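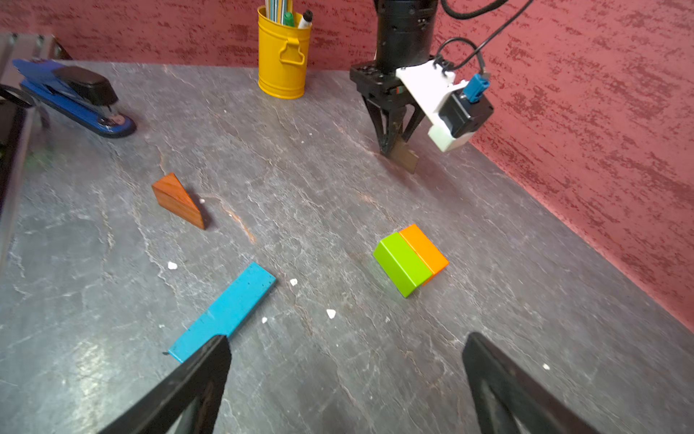

Drying Shrinkage in Lime Mortar: Effect of Sand Grading
Mebrat Demissie, second-year project, Madton site

1. Aim
The project measured how far the grading of the sand changes the shrinkage of a plain lime mortar over its first 16 days. Repair work on the garden wall at Catside had shown fine cracks along the bed joints, and the mix used there contained a single fine sand.

2. Method
Three mixes were prepared, each with one part lime putty to 3 parts sand by volume. Mix A used fine sand only, Mix B coarse sand only, and Mix C equal parts of both. Each was cast into steel moulds 300 mm long, with 4 bars per mix. The bars stayed under damp cloth until they could be handled and were then moved to open racks in the store room. Length was read each morning with a dial gauge.

3. Results
Mix A shrank most and all its bars had surface cracks by the end of the test. Mix B shrank least but was harsh to work and left voids at the corners of the mould. Mix C fell between the two, nearer to B. One bar from Mix C broke on removal and was left out of the mean.

4. Discussion
Fine sand needs more water for the same flow, and the extra water is lost on drying. The store room was not heated and the readings flatten during a damp spell in June. A repeat at constant humidity would remove this effect. Strength was not tested.

Recent reports
Frost damage in handmade brick
Runoff from the Ilitz car park
Timber moisture readings in an open barn

Comments (2)
pointing_pete: Was the putty matured or fresh?
M. Demissie: Matured, 4 months in a sealed tub. I will add it to section 2.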